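Small Shops and the Snack Shelf: How Three Corner Shops in Tolton Choose What They Sell

Student project report, Retail and Local Economy module
Group members: Manolis Giannakopoulos, Urmila Goel
Submitted March 16, 2019

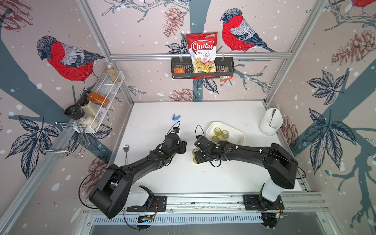 1. Introduction

When we began this project we wanted to write about supermarkets. Our tutor told us that many students choose supermarkets and that the reports become similar to each other, so we changed the topic. We decided to study small shops in Tolton, the part of the city where both of us live, and to ask how the owners decide which snacks to put on the shelf. Snacks are a good subject for this kind of study. They are cheap, they have a date on the packet, and the owner can change the selection every week if he or she wishes.

Our main question was: does the owner of a small shop choose the snacks by what customers ask for, or by what the wholesaler offers? The second question was about imported and less usual products, for example cassava chips, plantain chips and roasted chickpeas. We wanted to know if they earn a place on the shelf or if they only stay there a short time.

2. The shops

We visited three shops. Lulus is the smallest one and stands next to the bus station. It sells newspapers, drinks, sweets and telephone cards. Jolleck is a family grocery with a bakery counter, and it opens very early. Simões is a grocery which sells food from several countries, and people come to it from other parts of the city also.

The three owners agreed to speak with us on the condition that we do not write their income in the report. For this reason the report has no numbers about profit.

3. Method

We used two methods. The first was an interview with each owner. We had the same list of questions for all of them, but in Simões the conversation became much longer than the list and we let it continue. Urmila made the notes and Manolis asked the questions. After each interview we typed the notes on the same evening.

The second method was a short paper questionnaire for customers. We printed 200 copies and left them in the shops in December, next to the till, with a box for the answers. We received 51 completed copies. This is less than we hoped. Most of them came from Jolleck, where the lady at the bakery counter gave the paper to people while they waited for bread. From Lulus we received very few, as the customers there are usually in a hurry for the bus.

We also wrote down every different snack product in the three shops together. A product in two sizes was counted as two products. The total was 197.

4. Results

4.1 What the owners told us

In Lulus the selection comes almost completely from one wholesaler. The driver brings a printed list, the owner marks it with a pen, and the order arrives with the next delivery. He said to us that he has no time to look for other suppliers and that his customers want the crisps they already know. He tried a spicy lentil snack one time and had to eat the last packets himself.

In Jolleck the daughter of the family makes the orders. She keeps a notebook under the counter where she writes what customers ask for. If she sees the same product three times in the notebook, she tries to find it. We thought this was a very simple and good system. She showed us some pages, and we noticed that many of the requests were for things which the shop had sold before and stopped selling.

In Simões the owner buys from four wholesalers and travels to one of them himself. Cassava chips and plantain chips are normal products for his customers and he does not consider them as special. He explained that people who grew up with a product will buy it regularly, while other people buy it one time from curiosity. He prefers to order small boxes, even when the price for each packet is higher.

4.2 What the customers told us

The customers who answered said that they mostly buy the snack they came for. Price was named as important more often than the brand. Many people wrote that they would try a new product if they could see a small packet of it close to the till. Only a few had tasted cassava chips before. Some of them wrote the name of a snack from their childhood in the free space at the bottom of the page, which we had not asked for, but it was interesting to read.

5. Discussion

Our first idea was that small shops listen to the customers more than supermarkets do, because the owner stands at the till every day. After the interviews we think this is true only partly. The owner hears the customers, but he can only order what his wholesaler has. Lulus is the clearest case of this. Simões has more freedom, but this freedom costs many hours of driving, and not every owner has these hours.

The size of the box is also more important than we expected. If a wholesaler sells a new product only in large boxes, a small shop takes a big risk with it. All three owners spoke about this without our question.

There are weak points in our work. Three shops are not enough to speak about the whole city. The answers are not shared equally between the shops, so the customer part describes Jolleck better than the others. In December people also buy differently than in the rest of the year, and we should have thought about this earlier. One of our questions ("Do you like new or traditional snacks?") was badly written, and several people put a cross on both answers. We did not use it.

6. Possible continuation

If another group wants to continue with this topic, we recommend to speak with the wholesalers. We wrote to two of them and received one reply, which was only a product catalogue. It would also be useful to repeat the questionnaire in spring and to ask the customers in person.

7. Division of work

Manolis: interviews, the product count in Lulus and Jolleck, sections 2, 3 and 5.
Urmila: interview notes, the product count in Simões, the questionnaire, sections 1, 4 and 6.

We thank the owners of the three shops for their time, and the bakery counter in Jolleck for the box.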